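4.2 Picking the game

I went with Husura, a small puzzle platformer that Nafula Ondieki had been raving about for weeks (she was right, it's great!). I played all 38 levels twice before we let anyone else near it. 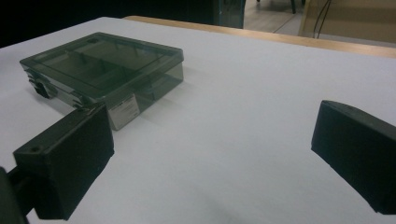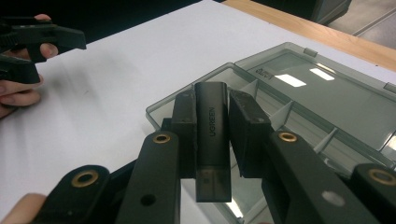
Figure 5. Storage box with its lid closed; a UGREEN USB device.

We logged more than 3,000 jumps, and I still think level 4 is too hard for a first session – most players missed the same ledge I did.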